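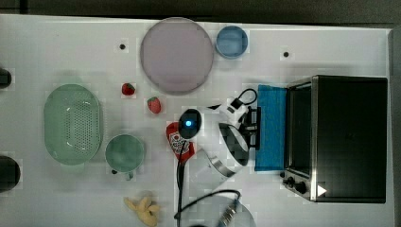 The robotics workshop at Girkus opens its doors to the public two times in a year, in January and again in July, and on Tuesday, January 14, 2025 I went there with my notebook and my good shoes. The engineer who received me has worked with arms like this one for 16 years, first at a bottling plant and then at Pralmont, and she asked me not to print her name. "I don't like to find myself on the internet," she said. She explained that the kitchen task is what families like best. On the white table there were two toy strawberries, a peeled banana, a green colander and a toaster oven with a blue towel folded in front of it, and a small boy wanted to know if the robot would eat the strawberries after.

I asked her why a kitchen, when the company earns its money in warehouses. She thought for a moment. "A warehouse is made for machines. A kitchen is made for your grandmother. Everything has a different shape, and everything is in the place where somebody left it. If the arm can learn to be polite in a kitchen, the boxes are easy."

The word "polite" came back many times in our talk. For her, a polite robot moves slowly near things that can fall, and it stops when it is not sure.

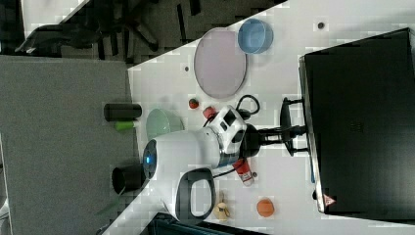

"People think that the difficult part is to hold," she continued. "Holding is only one part. The difficult part is to arrive. You have to come from the correct side, at the correct height, and you must not push the neighbour." She showed me with her own hand, fingers together like a beak.

The control software is called Daron, and it was written by a team of eight people. She told me that they have recorded 2000 attempts with it, good and bad together. I was surprised that they keep the bad ones. "Of course we keep them! A child who never breaks a glass has never carried a glass."

A teacher from the Carrasco school, who had come with her class, asked if such a machine will take the jobs of cooks. The engineer did not laugh at the question. She said that she would be glad if it could help a person with weak hands to prepare a lunch, and that this alone is still far away.

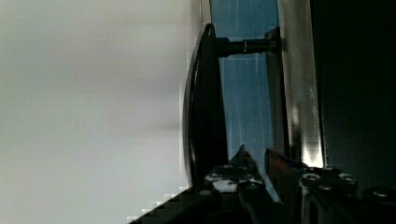
I wanted to know also what she looks at during a demonstration, the arm or the visitors. "The screen," she answered at once. "The camera near the fingers sees very little, but it sees it from close. When I began in this work I always watched the arm, as everybody does. Now I try to see what it sees – and then I forgive it more."

The demonstration was planned for 46 minutes and became longer, with many questions about the price, which she did not want to answer. She prefers the questions of children. One girl had asked her if the robot gets bored. "I told her no, but that I do, sometimes, on the days when we repeat the same movement until the evening."

The next open day is in July. Entrance is free, but you must write to the workshop before, as the room is small.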